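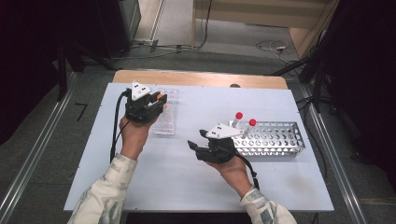
Two hand-held grippers over a white-topped table.

Pultiris Ballpark Scorebooks

Welcome! Pultiris is a small, growing set of hand-kept baseball scorebooks, typed up play by play so you can sort them, search them and argue over them with your friends. The games come from the old Sibiya summer league, where the scoring was done in pencil and the official scorer changed from inning to inning (you can tell by the handwriting).

What's inside

games.csv — one row per game, with teams, park, start time and final score
plays.csv — one row per plate appearance
players.csv — names as written, plus our best guess at the spelling
notes.txt — everything scribbled in the margins, and please read it, it's wonderful

There are 350 games so far, and 30 of them are missing at least one half inning. Those have partial set to yes in games.csv. Leave them out if you're working on batting averages!

Known problems

Undance Park changed its ground rules partway through one season, so a ball into the left field hedge can be a double or a home run depending on the month. We kept whatever the scorer wrote. Errors are uneven too: some scorers handed them out freely and others hardly at all.

Play codes follow the usual position numbers, so 4-3 is second base to first.

Changes

March: added the Bundidetti road games and fixed two swapped lineups.

Corrections are very welcome. Send the game ID and the inning to Borislav Dimitrov, who merges fixes every Friday.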